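Bureau (furniture)

From the Brovcombe Home and Household Encyclopedia, an open reference written by its readers. This entry is by Corinne Kapoor.

A bureau, in the British sense, is a writing desk with a flap that folds down to make a surface and folds up again to hide the mess. Americans will tell you a bureau is a chest of drawers, and they'd call ours a secretary or a slant-front desk, so if you're searching for one online try all of those words or you'll miss half the good ones. I've lived with bureaus since I was small (my gran did her pools coupons at one) and I've been asked to write this entry mostly, I suspect, so that I'll stop correcting the one on sideboards.

Name

The word comes from French, and before it meant a desk it meant a coarse woollen cloth, the sort you'd spread over a table to write on. The cloth gave its name to the table, the table to the room it stood in, and the room to the people who worked there, and so we've ended up with bureaucrats. I love that! Every tax office in Europe is named after a bit of scratchy fabric.

Origins

People were writing on slopes long before anybody had a proper desk. The early ones were boxes with a slanted lid, which you could carry about and put down on any table, and a lot of them were hinged at the top so you had to clear everything off before you could get inside. Moving the hinge to the bottom was the clever bit. Once the lid fell forwards, the inside of it became the writing surface, and you could leave your letters where they were. By the end of the 1600s English makers were standing the box on a frame or a chest of drawers, and after that the thing is pretty much the bureau we know.

The 18th century was the great age for them. Walnut came first and then mahogany, and the insides got more and more fancy, with little drawers, pigeonholes, a small cupboard in the middle and very often a secret compartment or two behind what looks like a bit of column. If you've got an old one, do pull gently at the columns. Mine had a hairpin in it.
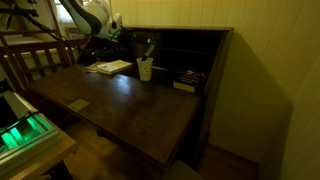

Types are where most of the arguments happen, and I've had a few of them with Emmett Ferreira, who looks after our entries on case furniture. A plain bureau has a sloping flap with drawers underneath and stops at the top of the slope. Put a set of shelves or a glazed cupboard on it and you've got a bureau bookcase. The piece in the photo, with its dark cubbyholes rising up behind the open flap, is what I'd happily call a secretary desk, and I like that there's a book lying on its side in one of the compartments, as that's how books end up in every desk I've ever owned. Then there's the fall-front or secretaire, where the front is upright when shut and looks for all the world like a deep drawer or a cupboard door. Cylinder desks and roll-tops are cousins and have their own entry, which I haven't written and take no blame for.

How the flap stays up

Most bureaus use lopers, which are the two square rails that slide out of the carcass on either side of the top drawer. You pull them out, lower the flap on to them, and lean on it as much as you like within reason. Some have a linkage that pushes the lopers out for you as the flap comes down, and it's lovely when it works. Others use brass stays or a chain, more often on the upright kind.

The usual damage is at the hinges. Somebody lets the flap down without pulling out the lopers, the whole weight hangs on a few short screws, and out they come with a good chunk of wood. Shalini Nautiyal, who mended my gran's, reckons hinge repairs are the bread and butter of her workshop in Dunleavy. She glues in a new piece of matching timber and cuts the hinge bed again from scratch. Please don't do what my uncle did, which was longer screws. They went right through.

Care and cleaning

A shiny finish on the flap might be French polish, wax over something older, or a modern lacquer, and they don't all like the same treatment. French polish hates heat and alcohol, so keep your gin well away. A soft dry cloth does for most weeks. I wax mine in July, when the windows can be open, and I use far less than it says on the tin. White rings can sometimes be coaxed out of polish by somebody who knows what they're doing, but if the piece is worth anything I'd leave them for a restorer.

Leather or baize on the inside of the flap wears out, and replacing it is no sin. Keep the old bit in a drawer if you can.

Buying one

Prices for the ordinary brown sort have been low for years, and it's a good time to be a person with a bit of wall to spare. My local saleroom, Torano, will often let a sound oak bureau go for under £200, while a good walnut one with its original insides made £4,000 there and had the whole room muttering. Look at the drawer sides for dovetails, check that the grain of the flap sits happily with the rest, and peer underneath for fresh-looking feet, which get replaced a lot. Bureau bookcases are often a "marriage", meaning the top and bottom started life apart. Yetunde Briggs wrote the piece on marriages for this encyclopedia and is much stricter about them than I am. I've got one, and it's perfectly content.

Measure the depth with the flap down as well as up! A bureau looks so neat shut that you forget your chair has to go somewhere, and you behind it.

Use today

Laptops suit them better than you'd think, though you'll want a hole in the back for the cable, and please drill it in the backboard where it won't show. Knee room is the real drawback on the ones with drawers to the floor. I sit slightly sideways and have done for years.

See also: Davenport; Escritoire; Pigeonhole; Roll-top desk; Sideboard; Writing slope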